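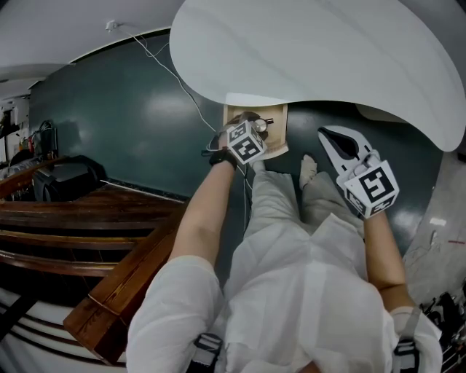 How often do the finger linings on a hand-held gripper need to be changed?

Every 200 hours of use, or sooner if the lining has gone shiny or started to lift at the tip.

Saber Hand-Held Gripper Pair
Sold by Flenitz
Item 227

$249 the pair, linings included
In stock, ships from our Buddale warehouse

Overview

The Saber is a pair of hand-held grippers for recording how a job is done by hand so that a robot arm can be taught to do it later. You hold one in each hand, you go about the job, and the marker cubes on the grippers let your tracking camera work out where each one is and which way it's turned. The fingers are white plastic with a dark lining on the inside, and they open into a V. Each gripper has a white cube with black square patterns on it. There are no motors in them, and nothing in the grippers themselves needs charging.

We've been selling the Saber long enough now to know what people write to us about, and it's nearly always the same handful of things: a finger that has gone stiff, a cube that's been knocked crooked, linings that have lost their bite, and straps. So we've put the care notes on the page with the product, where you can read them before you buy and find them again afterwards without hunting for the booklet (we know where the booklet goes, ours is in the same drawer).

What comes in the box

Left and right grippers, cubes fitted
Spare finger linings, one full set
Hex key
Soft cloth
Alignment card
Care booklet

The tracking camera, head mount and harness are sold separately. If you already have a Branico harness, the Saber works happily with it and you don't need ours.

Setting up

Give yourself an unhurried half hour the first time. After that it takes as long as making a cup of tea.

Start with the grippers on a table, fingers closed. Look down the length of each one and check that the fingertips meet evenly. If one tip sits ahead of the other, loosen the small screw at the root of that finger by a quarter turn, nudge it back and tighten it again. Finger-tight plus a touch is plenty. The thread is in plastic and it will forgive you once or twice, but it won't forgive you every morning for a year.

Next, the cubes. Lay the alignment card flat, stand the gripper on the outline, and see that the edges of the cube run parallel to the printed lines. They leave us straight, but parcels have adventures. A crooked cube can be eased round by hand once the hex screw underneath is loose. Please hold the cube by its edges while you do this. Fingerprints on the black squares won't ruin anything, though a greasy one can catch the light at just the wrong angle.

Left and right cubes carry different patterns and they aren't interchangeable. If you've had both off for cleaning and can't remember which is which, there's a small L or R moulded on the underside. Swapped cubes are the single most common fault we get rung about, and the sign is unmistakable: in the recording, your left hand does everything your right hand did.

Put on your harness and head mount before you pick up the grippers. Do the straps up so they're snug, then raise both arms above your head and bend forward. If a buckle digs in or a strap slides, fix it now, as you'll find it far more annoying an hour in. Long loose sleeves are fine to wear so long as they can be pushed up and will stay up. What you don't want is a cuff sliding down over a cube halfway through a take.

Last, run the opening check in the recording software. Open the fingers all the way, hold for a slow count of three, close them fully and hold again. The reading at full opening should be 103 mm. If it comes up short, something is usually caught at the root of the finger, and a puff of air will often shift it.

Choosing where to record

People fuss over this more than they need to. An ordinary room is fine, and most of our customers record in kitchens, living rooms, sheds and corners of offices. Mind two things, though. Glossy walls and polished furniture can throw back patches of light, and if the tracking drops out in one particular spot, try drawing a blind before you blame the grippers. And keep an eye on loose cables where you'll be reaching. A finger can hook a thin cord and you may not feel it through the grip until whatever is on the other end arrives.

For small jobs near the floor, such as picking something up off a box or turning a little knob, try to keep your wrist angled so that the big face of the cube stays towards your head. It feels odd for an afternoon and then it doesn't.

Day-to-day care

Wipe the cubes with the dry cloth at the end of each session. If they need more than that, use the cloth slightly damp with plain water. Window cleaner and anything with alcohol in it will dull the print over time.

The linings like a wipe as well, with a drop of dish soap if you've been handling food or cardboard, which leaves a fine brown dust that gets everywhere. Let them air-dry with the fingers open. Don't be tempted by the hair dryer, since the glue softens with heat.

The finger pivots don't want oil. We know it's hard to leave a stiff hinge alone if you were brought up with a can of oil in the shed, but oil collects dust and turns into a paste, and then we get the gripper back in a padded bag with an apologetic note. If a pivot feels gritty, work it open and shut under an air blower. If it still feels gritty, take the pin out (it pushes through from the marked side), wipe the pin and the hole, and put it back dry.

Store the pair with the fingers slightly open and the cubes not resting on anything. A shoebox with a rolled towel in the bottom does the job beautifully, and so does a hook.

Changing the linings

You'll need the new linings, a plastic scraper and some patience. A metal blade will mark the finger, and the new lining will then show a ridge along the mark for the rest of its life.

Open the finger fully and start lifting the old lining at the tip. Pull it back slowly, low and flat along the finger. If it tears, don't worry, just begin again from the torn edge.

Rub away what's left of the glue with your thumb. The scraper is for stubborn bits only.

Wipe with a damp cloth and dry thoroughly.

Peel back a short length of the backing on the new lining, line it up at the root of the finger, and press it down as you work towards the tip. Smooth it with the side of your thumb.

Close the fingers on a folded piece of paper and leave them overnight. You can use the gripper sooner in a pinch, but the tip is the part that suffers.

Always change both linings on a gripper together. A new one facing an old one grips unevenly, and small round things will roll out of it. Run the opening check again before you record, as fresh linings can alter the closed reading slightly.

Common troubles

Tracking jumps when one hand passes in front of the other. This is normal for a moment while a cube is hidden. If it takes a long while to recover, clean both cubes and check the camera lens for smears.

One finger lags behind the other. Grit in the pivot nine times in ten, otherwise a pin that hasn't been pushed all the way home.

Cube wobbles. Tighten the hex screw underneath. If it won't hold, the insert has worn, and we'll send you a new one at no charge in the first year.

Lining lifts at the tip within days. The finger was damp or still had old glue on it. Start over with a fresh lining.

A corner of the pattern is scratched. Light scratches on the white don't matter. If the black is broken through to white, order a replacement cube face.

Spares and repairs

Linings, pins, inserts, screws and cube faces are all kept on the shelf, and we don't intend to stop stocking them when a newer model comes along. If you'd rather not do the repair yourself, post the gripper to the Buddale workshop with a note saying what it does and when it does it. Shaimaa Abou Zeid runs the repair bench and reads every note herself, so do write down the odd details, even the ones that seem silly. Send both grippers if the trouble is with tracking, and only the one if it's a finger. Please take the harness off first and keep it at home.

Repairs received before noon are looked at the same day. The bench closes for stocktaking in November, and anything that reaches us then will be waiting in the queue when it reopens.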